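Small office file server hit by ransomware, what do we restore first?

Posted in Security and Backups, 27 Mar 2026

Jarrah Whitelaw

I look after the computers for a small accounting office in Pleston. It isn't my main job, I do payroll, but I'm the one who set most of it up. We have one file server, a mail account hosted elsewhere, and a backup box in the closet running Deltis. There are 33 people with logins.

This morning the shared drive was full of files with a new ending on the name, and there was a text note in every folder asking for money. I pulled the network cable on the server and turned off the Wi-Fi. I have not replied to the note and the owner doesn't want to pay.

What I know so far:

The server lists 1,374 renamed files. All of them are in the shared folders. The accounting database is on a different disk and still opens.

Deltis says the last good backup finished last night. It keeps 90 days of copies. The backup box was on the same network as the server the whole time, but it has its own password.

One person opened an attachment yesterday that was supposed to be a delivery notice. Her laptop was slow afterward and she shut it down. It is still off.

Can I just wipe the shared folders and restore last night's copy onto the same server? People are asking when they can work again. Also, do I have to change every password or only hers?

Vik

Change all passwords. Restore from backup. Get better antivirus, we use Trestus and have never had a problem.

Heather Sheehan

Please don't restore onto that server yet. Deleting the renamed files gets rid of the damage you can see, but whatever did it may still be on the machine, and it may have been there longer than a day. If you put clean files back on it, you could be doing this again tomorrow with a backup box that has been hit too.

Unplug the backup box from the network now if you haven't. Don't log in to it from any computer that was on yesterday. A separate password helps, but if you ever typed it on the server then you should treat it as known.

Leave the laptop off. Label it and put it somewhere it won't get switched on by accident. Your insurer may want to have someone look at it, and so may the police. Call the insurer before you wipe anything, as some policies won't pay if you start cleaning up on your own. Keep a copy of the ransom note and one or two of the renamed files on a USB stick that you don't use for anything else.

For the rebuild, take a new disk or a spare machine, install the system from fresh media, patch it, and only then connect the backup. I would not start with last night's copy. Pick one from before the attachment was opened, restore it to the spare machine, and scan it there. You can bring over newer documents afterward.

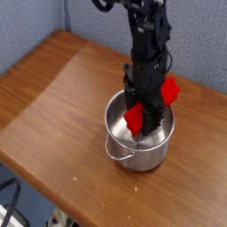

A test restore should be small. Choose one folder that people use every day, bring it back, and have somebody open the files and check the dates inside them. Don't rely on the green check mark in the backup program. Think of the gripper reaching into the steel pot and holding just the one red thing: bring up one folder, look at it properly, then go back for the next. At my last job we had a full disk of backups that all reported fine, and 80 percent of the spreadsheets in the first folder we tried would not open.

On passwords, yes, all of them, starting with the administrator accounts and the hosted mail. Do it from a computer that you know is clean. Turn on two-step login for mail at the same time. Check the mail accounts for forwarding rules you don't recognize, hers first.

The accounting database may be fine, but copy it off before you go any further and don't let anyone post entries to it until the server has been replaced. Tell people two days at least.

Jarrah Whitelaw

Thanks Heather. The backup box is unplugged now and I've left a message with the insurer. I did type the Deltis password on the server when I set it up in June, so I'll assume it's gone. There's an old desktop in the storage room I can use for the test restore. I'll post again when I've tried the first folder.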